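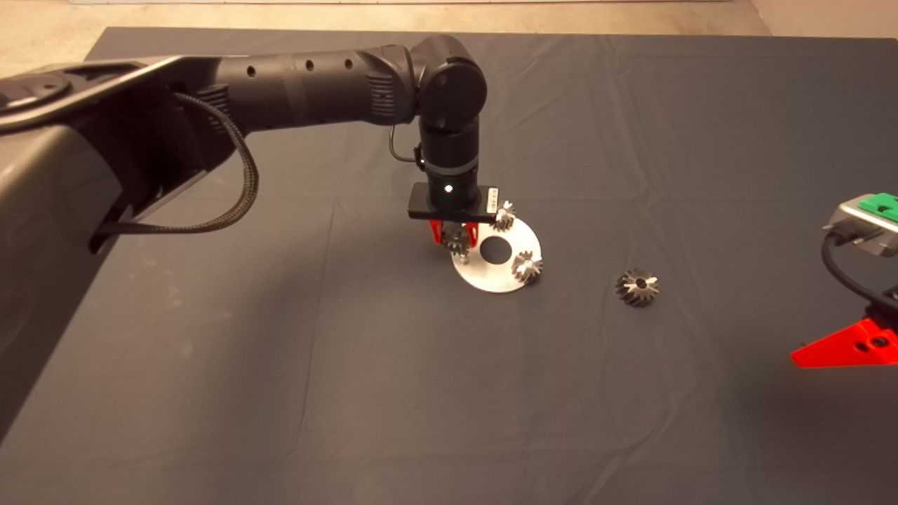

Fig. 5. Ring disc on the work cloth, with bevel gears at the rim.

5. Laying out and checking the gear set

Read this section before opening the grease sachet. It covers the work cloth, the ring disc and the small bevel gears of the Olunico demonstration gearbox. The shafts and housing are dealt with in section 6.

5.1 Preparing the work surface

1. Clear a flat, steady table in good light. The table must not slope or rock.
2. Spread a dark, plain cloth over it. Soft wrinkles and fold lines do no harm, but smooth out any raised fold in the place where the disc will lie.
3. Check that the cloth is free from grit, threads and metal dust. A cloth previously used for filing or drilling must be washed before it is used for this work.
4. Wash and dry your hands, or put on thin gloves.

Note: A deep-pile towel is not suitable. Small parts sink into it, and loose fibres are carried into the teeth.

Caution: Small parts. Keep the gear set away from young children and pets at all times.

5.2 Placing the ring disc

1. Take the disc out of its paper sleeve. Hold it by the edge.
2. Wipe both faces with a dry, lint-free wipe. Do not use solvent on the disc – it dulls the surface and may remove the part number.
3. Lay the disc flat on the cloth, part number downwards.
4. Look through the central hole. Only cloth should be visible. If a thread or fold stands up through the hole, lift the disc, smooth the cloth and lay the disc down again.
5. Press lightly on the rim at several points. The disc should not rock. If it does, turn it over and repeat the test. A disc that rocks on both faces is bent and must be exchanged.

5.3 Placing the small bevel gears

The three small bevel gears are supplied as a matched set. Do not mix them with gears from another box, even where the part numbers agree.

1. Open the gear bag over the cloth, never over the floor.
2. Pick up one gear by its outside edges and lower it straight down onto the rim of the disc. Do not slide it across the disc.
3. Place the second and third gears on the rim in the same way, leaving clear space between them. Exact spacing does not matter at this stage.
4. Keep the central hole clear.

Note: The gears are not fixed to the disc during layout and will move if the cloth is pulled. Do not drag the cloth to bring the work closer. Move your chair.

5.4 Inspecting the teeth

Inspect each gear in turn and return it to its place on the rim before lifting the next.

1. Tilt the gear towards the light and turn it through one full revolution.
2. Look for chips, burrs and flattened tips. Dull patches between the teeth are normally dried preserving oil and can be brushed out with the nylon brush supplied.
3. Run a wooden cocktail stick along each gap. It should pass without catching.
4. Look through the bore. Remove any swarf with the brush, working from the wide end to the narrow end.
5. Weigh the complete set if a kitchen scale is available. The three gears together should come to 71 g. A lower reading suggests that a gear from the smaller Marnmont set has been packed by mistake.

Caution: Do not file a damaged tooth. Filing alters the tooth shape and the gear will run noisily against its partners. Order a replacement set under part number 147.

5.5 Before continuing

Leave the parts on the disc until the shafts have been prepared. If work has to stop overnight, cover the layout with a clean box. Do not fold the cloth over the gears.

The gears should be at room temperature before greasing. Allow 23 minutes if the box has been stored in an unheated room or a vehicle.

Faults found during layout

Disc rocks on both faces: disc bent. Exchange it.
Gear will not stand steadily on the rim: burr on the back face, or dirt on the disc. Clean both and try again.
Stick catches in one gap only: damaged tooth. Replace the set.
Stick catches in every gap: preserving oil not removed. Repeat step 2 of 5.4.

Damaged or missing parts should be reported to Wogan Spares, Flarnport, giving the box number and a short description of the fault. Mark letters for the attention of Urs Hauser.

Section revised 2026-04-18. Replaces the loose sheet packed with the March boxes.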